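Proyecto Plillovis: manipulación de bandejas con un robot de dos brazos
Informe de prácticas, apartado 4: la avería de la muñeca izquierda

Después de tantas páginas dedicadas a la puesta en marcha, nos toca contar la parte menos lucida del trimestre, que es también (lo decimos con cariño) de la que más hemos aprendido. La tarea era sencilla sobre el papel: el robot tenía que coger las bandejas negras con forma de suela de la mesa amarilla y dejarlas en una caja. En octubre completamos 148 ciclos sin nada digno de mención, y eso nos dio una confianza que visto ahora resulta un poco excesiva.

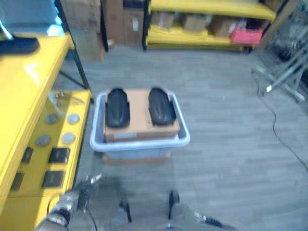

El fallo apareció en el ciclo 162. El brazo izquierdo bajó hacia el borde de la mesa, se quedó quieto un momento y volvió a cerrar la mano antes de tiempo, con bastante fuerza. El programa, que llamamos Furkia desde el primer día, dio el agarre por bueno y mandó levantar el brazo. Myung-ja Shim estaba junto al mando y pulsó la parada de emergencia enseguida, así que no hubo daños ni en el robot ni en ninguno de nosotros, pero el susto nos lo llevamos todos y esa tarde ya no seguimos.

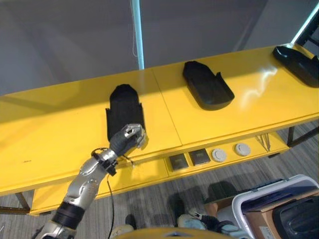
Nuestra primera sospecha fue la calibración, y le dedicamos dos tardes enteras, con toda la paciencia del mundo, repitiendo medidas que salían siempre bien. Fue Eckhard Nolte, nuestro tutor, quien nos pidió que dejáramos la pantalla y miráramos el brazo. Por debajo cuelga un cable negro fino que pasa por delante del frontal de la mesa, y en la unión de la muñeca, justo bajo la mano, hay otro pequeño bucle de cable. Al mover el cable con el robot parado, la lectura de fuerza de los dedos saltaba de cero a más de 100 unidades. ¡Teníamos un conector flojo y llevábamos dos días culpando a la cámara!

Cambiamos el conector por uno de la marca Hamann que había en el taller de Niltomora y añadimos a Furkia una comprobación muy modesta: si la fuerza cambia de golpe sin que los dedos se hayan movido, el brazo se detiene y espera a una persona.

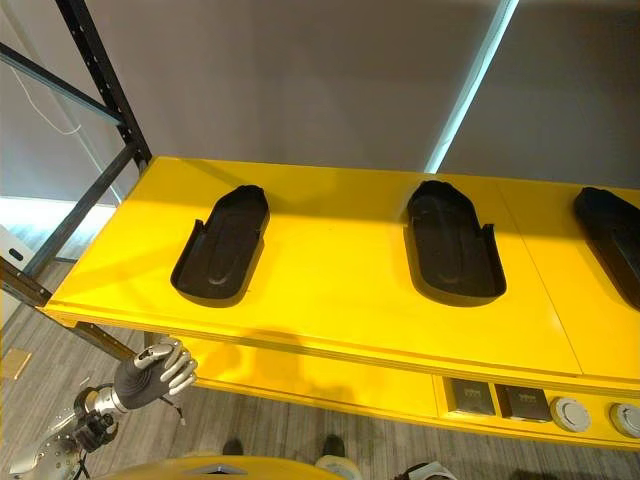

También revisamos nuestra manera de trabajar, porque durante las pruebas nos acercábamos demasiado a la mesa con el brazo activo. Desde entonces solo se colocan bandejas con el robot en pausa, y quien tiene el mando no hace ninguna otra cosa, por aburrido que sea (y lo es bastante). El 02/12/2023 repetimos la serie completa hasta el ciclo 202 y el fallo no volvió a salir. Nos queda pendiente sujetar mejor el cable del antebrazo, que de momento sigue más suelto de lo que nos gustaría.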